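Minutes of the Kulside cell fault meeting, August, 2 pm, small meeting room

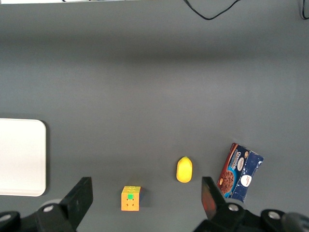
Wrist camera view of the sorting table: tray, cube, yellow item and cookie package.

Present: Dolores Ferreira (chair), Obadia Kombo (minutes), two technicians from Standness by phone.
Apologies: the Geagea representative.

1. Minutes of the previous meeting
Accepted with one correction. The spare gripper fingers were ordered from Standness and not from Pimach.

2. The fault
Obadia reported on the fault in the long sorting run. The run was planned for 287 picks and the arm stopped at pick 222. The gripper received the command to open above the tray but it stayed closed. The program did not notice this and started the next pick with the item still held. The item was pressed against the table until the force limit stopped the arm. No person was inside the marked area and nobody was hurt.

The log shows that the finger position was not updated for around 10 seconds before the stop. During this time the controller used the last good value. Dolores said that this is the more serious part for her, as the arm should not move on an old value at all. The technicians agreed.

3. Possible cause
Standness suspects a bad contact in the gripper cable, near the wrist. Obadia has moved the cable by hand and could repeat the loss of signal two times, but not every time. It is therefore not yet proved. Dolores asked that the old cable is kept and labelled, and not thrown in the bin like the last one.

The technicians asked if the cookie package could be the reason, as the wrapper is slippery and catches on the fingers. Obadia answered that the held item was the cube. The package stays in the test set for now.

4. Safety behaviour
It was discussed whether to reduce the speed. Dolores is not in favour of this as the only measure. Agreed that the controller must stop the arm when the finger position is missing, and that a person must do the restart at the cell. Remote restart is switched off until further notice.

The emergency stop was tested after the fault and works. The sticker with the phone number beside it is out of date.

5. Actions
Replace gripper cable: Obadia.
Change to the controller program, with test report: Standness, within 7 working days.
Inform Geagea about the delay: Dolores.
New phone sticker: Obadia.

6. Other business
Pimach has sent a new quote for the floor scanner. Moved to the next meeting.

Meeting closed at 2:50 pm.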